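Tetanus booster after a small cut, do I need one?

Asked by Izzati K. in Health & Shots

Hi all! I'm 31 and nicked my thumb on a bit of old fence Monday while helping my sister clean up her yard in Lundside. It's tiny (barely bled, washed it right away), but I can't remember my last tetanus shot. Maybe before college? My old doctor retired and I have no clue where the records went. Do I just go get one, or am I being silly?

2 answers

Menaka Akanda
Not silly! I went through this last July. The usual rule is every 10 years, or five if the cut is deep or dirty. Call a pharmacy or your doctor today and tell them you don't know your date, they get that a lot. I'd try these in order:

1. Ask your state's immunization registry. Mine had shots in there I'd totally forgotten.

2. Call your college health office. I was on hold 24 minutes but they did email me the record.
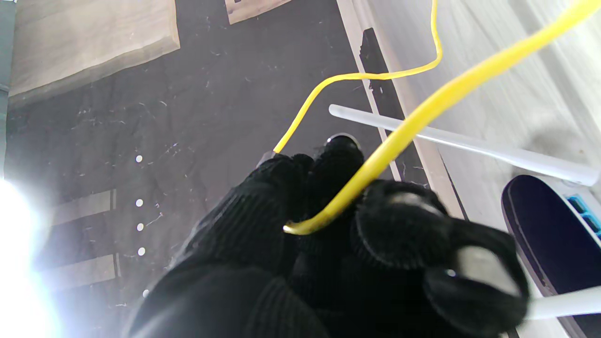 3. If nothing turns up, ask about Tdap instead of plain Td. It covers whooping cough too, and my arm was only sore for a day or so.

If the thumb gets red or puffy, or your jaw feels stiff, go in right away, please!

priven777
just get the shot. rust isnt even the problem its the dirt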